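How to write house rules for a tabletop arm that people will follow

Most rule sheets for small robot arms are written once, by whoever was in the building the week the arm arrived, and never read again. I have seen one that ran to 2,000 words and still didn't say who was allowed to change the speed limit. If you're about to write a sheet for your own bench, or you've inherited a bad one, the steps below should get you something usable in an afternoon.

I'm assuming a single arm with a two-finger gripper, fixed to or beside a table, handling light things such as cups, blocks and packaging. If you're moving anything heavy, sharp or hot, you need a proper risk assessment by someone trained to do it, and a web page is no substitute.

Step 1. Ignore the word "safe" on the box

Suppliers like to call these arms safe to work beside. Some arms do stop when they bump into something. That tells you about the arm on its own, with nothing bolted to it, at whatever speed and load it was tested. Add a gripper, a camera and a bracket and you have a different machine with new corners and new places to trap a finger.

So write down what you have, including everything past the wrist. If a part was added by you, say so, with the date and who tightened it. The standards that cover robot installations look at the whole application, tool and workpiece included, and your sheet should do the same even if no inspector will ever ask for it.

Step 2. Draw the reach, then stand in it

With the arm switched off, move it by hand if it allows that, or work from the drawing if it doesn't. Mark the furthest point the gripper can get to. Then mark the furthest point the elbow can get to, which people forget. Ours swung 400 mm behind the base, straight over the spot where everyone stood to use the keyboard. We'd been told by Venlow, who did the installation, that the rear was "clear". It was clear on their drawing.

Move the keyboard. Don't write a rule telling people to watch out for the elbow. A rule like that works until Friday afternoon.

Step 3. Decide what may be on the table

The list should be short. Objects for the task, and that's it. No mugs of tea, no hex keys, no phone propped up to film the run. A plain cloth or mat helps, as stray screws show up better on it, but check that it lies flat and that the gripper can't pick up an edge of it.

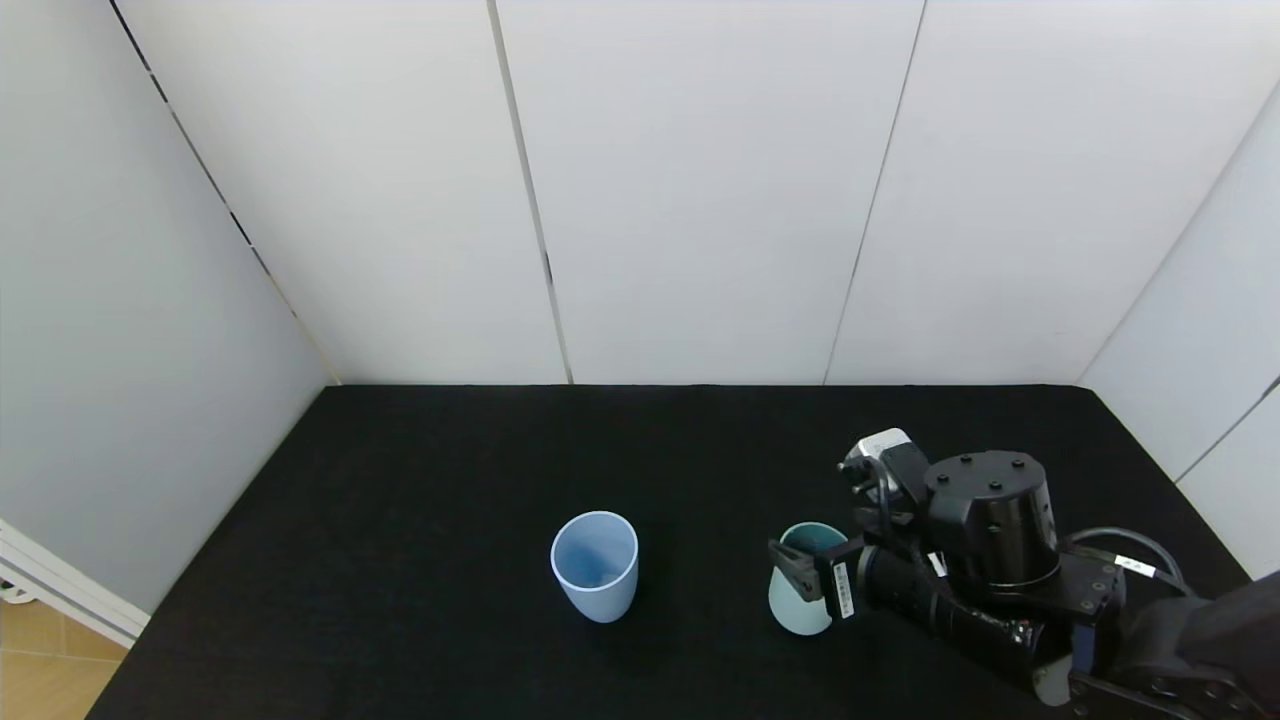 Be just as strict about the objects themselves. Thin plastic cups are popular for this sort of work and people treat them as harmless, but a cracked one has an edge like any other broken plastic. Our rule is that a cup with a split goes in the bin the same day. Whoever finds it bins it, and no permission is needed.

Cables deserve a line of their own. Run the arm slowly through its widest moves and watch every loop of cable as it goes. If one snags or pulls tight, fix the routing before anything else. Labels on cables are good, provided they say something a stranger could understand.

Step 4. Set the limits and lock them

Choose a speed and a grip force for everyday use, put both on the sheet, and put a password on the settings. I know the argument against this, because I've heard it from every person who wanted to go faster: the limits are "only there for beginners". In my experience the beginners are careful.

If your control software keeps a change log, read it. We use Iltotico's, and the first time I bothered to look it held 658 entries, most of them somebody nudging the speed up and forgetting to put it back. I make no claim that the log improved anyone's habits. The password did.

Step 5. Test the stop button properly

Press it while the arm is moving, at working speed, with an object in the gripper. Find out what the gripper does when the power goes. Some hold on and some let go, and the manual may be vague about which. Write the answer in large letters.

Then check that a person can reach the button from where they really stand, including someone left-handed, and someone seated. Repeat at the start of each week. A stop button test that lives in a spreadsheet and is always ticked at 9 am on the dot is probably not being done.

Step 6. Cut it to 2 pages

Anything longer goes in a folder. The sheet by the arm needs the limits, the table list, the stop test, what the gripper does without power, and a name to ring. Leave out the mission statement. If you copied a paragraph from a standard and can't explain it to a new starter, leave that out as well until you can.

Read it again in July, or whenever you next change the gripper, whichever comes first.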